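OK so I promised a thread on the two-arm timing bug and then went quiet for most of September. Getting to it now, with coffee. It's long, mute me if you came for the bike posts.

Background for new people: I write the software side for a two-arm setup here in Wornport. Perception, the grasp logic, and a lot of glue nobody else wants. Takumi Yokoyama does the low-level control. Carter Tremblay owns the planner, Halora, and has strong feelings about it.

The symptom first. The right arm would pick up something flat and light, a card or a folded sheet, and the fingers would close a tiny bit before they were where they needed to be. Not every time! Maybe one pick in a bunch, then none all afternoon, then a whole streak of them after dinner.

The left arm was fine. Same code, same gains, same planner, same everything. If you've worked on two-arm stuff you already know how much I hated reading that sentence in my own notes.

First thing I blamed was perception, which is my stuff, so at least I was being polite about it. White card, shiny floor, overhead lights bouncing off everything. The depth on thin white objects is terrible, there's basically a smear where the edge should be. Easy suspect.

So I spent way too long on the segmentation. I added a check that throws out depth points where the reflection is brighter than the stuff next to it, and fits a plane to whatever's left. It's a good check! I'm keeping it! It did absolutely nothing for the bug.

Then Carter said the thing I should've thought of, which was "does it still happen if you replay the same target?" We took one saved target pose, fed it in over and over with perception turned off, and the early close still showed up. So, not my segmentation. Carter was very gracious and only brought it up at lunch, and then again after lunch.

Next suspect was Halora, and I got to be the annoying one for a while. Halora plans both arms together when they share a workspace, then splits the result into one trajectory per arm. The gripper commands ride along as events stuck to points on the trajectory. "Close when you reach point k," basically.

And that part's right. I dumped the plans and the close event was on the correct point every single time. The plan was good and the robot was doing something slightly different from the plan, and all of us were staring at different logs with different clocks. Which, yeah. Foreshadowing.

Couple of views from the head camera while I was going through all this, for anyone who likes to see what the code has to deal with. First one has the flat white thing in the right gripper over the floor, second one has the left gripper up against the table heap. 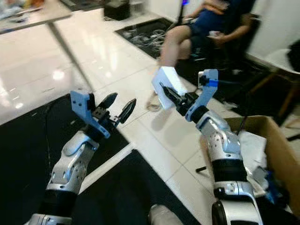
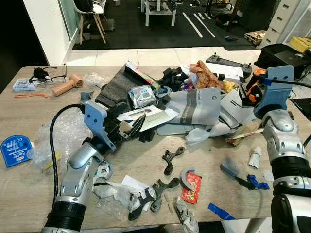 Right, clocks. Our logging tool is Nernivton and it's mine, so you can yell at me. It records joint states, gripper states, commands and camera stamps into one file. What it did NOT do, until this month, was record where each timestamp came from. It just said "time" and you were supposed to trust it.

Some of those times were stamped when the message was made. Some were stamped when the message arrived. For a slow topic, who cares. For joint states coming in at 100 Hz while you're deciding when to shut a gripper, you care a lot.

Takumi found it in the end. The left arm's driver stamps at the source. The right arm's driver got rewritten last spring (not naming names, it was Takumi) and stamps on receipt. So the right arm's joint states were always a bit late, and how late depended on how busy the machine was.

You'd think late joint states would mean a late close, right? That's what I thought, and it's why I argued with him for an entire hour. But the executor tries to be clever. It extrapolates forward from the last state to make up for the delay, using the age of the message.

And there's a fixed delay constant in the config for the right arm, left over from the old driver. So the thing was adding the old constant on top of its own estimate. It decided the arm was further along than it was, hit "point k" in its imagination, and fired the close event. Early. There's your bug.

Worst case we measured was 14 ms of extra prediction. It doesn't sound like much! When you're moving slowly over a big chunky part you'd never see it, the fingers are still around the thing when they close. With something thin at an angle, you grab the corner or you grab air.

The "streaks after dinner" thing, by the way? That's when I run the big image export on the same computer. More load, jitterier stamps. I was causing my own bug by going home. Love that for me.

Fixes, in the order we did them. Takumi moved the stamp back to the source in the right driver. I deleted the constant. Then I put it back, because deleting it broke a simulator test, and then I deleted the test's copy too and it was all OK. Three commits to remove one number.

Carter changed the close condition. It used to be "the predicted state has passed point k." Now it's "the measured state is within tolerance of point k AND the prediction agrees." Slightly slower, and I'll take it. Nothing I do with a gripper is so urgent that it has to happen before the arm gets there.

I changed Nernivton so every stamp now carries a source tag, either made-at or arrived-at. If you try to subtract one kind from the other it refuses and prints a rude message. Carter asked for the message to be less rude. It's a config option now and the default is rude.

There's also a little plot it draws on startup, joint state age for left and right side by side. If they don't overlap you've got a problem before you've moved anything. I really wish I'd made that plot a year ago, it took me one evening and most of that was picking colors.

Some people asked about the gripper feedback, so quick detour. No fancy touch sensing in the close logic, just finger position and motor current. The trouble with a card is the width is so close to "fully shut" that the noise eats it. Position alone can't tell a held card from an empty grip.

What I do is watch how the current climbs as the fingers come together. Closing on something stiff gives a sharp rise, closing on something soft gives a lazy one, and closing on nothing gives you the fingers bumping into each other, and that has its own shape. I keep seven little templates and match against them. Yes, a network could do it. The templates fit on one screen and I can read them.

Soft plastic is still the one that beats me. Bags, wrap, anything crinkly. The depth is garbage, the edges move when you touch them, and the current curve looks like nothing until you've already got a handful of it. Open to ideas, I'm not proud.

The other thing I want to fix is how Halora deals with piles. Right now it treats a heap as one lumpy obstacle plus whatever target I hand it. So it'll plan a lovely path to a thing that's half under another thing, because as far as it's concerned the other thing is "heap," and the goal has permission to touch "heap."

Carter's idea is a cost for each neighbor, so touching the stuff right next to the target is cheap and plowing through the rest is expensive. I've got a branch with a rough version. We call it Amin, after the street the good dumpling place is on, and that's all the thought that went into the name.

Amin's weak spot is that it believes my segmentation way too much. If I merge two objects into one blob, it happily decides they're a single item and plans a grasp right across the seam. So we're back to perception, my stuff, hello again. I'm going to try passing along a "how sure am I this is one thing" score per blob and let the planner worry about it.

A few replies to questions from the last thread, since I'm here. Yes, both arms run off one planner process. No, the camera isn't synced in hardware, it's stamped in the driver, and yes I checked which kind of stamp it is now, thank you, everyone.

Somebody wanted to know if I'd just run the arms slower until it behaves. We did try that when we were desperate. It hides the early close really well, and then you speed up again and there it is.

If you've got your own two-arm rig and one side acts weird, go look at message age on both sides before you touch any gains. Takumi lost a good chunk of a day retuning a wrist that had nothing wrong with it – sorry again, Takumi.

I'll put the stamp-tag code up once I've cleaned out the swear words. The age plot might go up sooner, it only has the one.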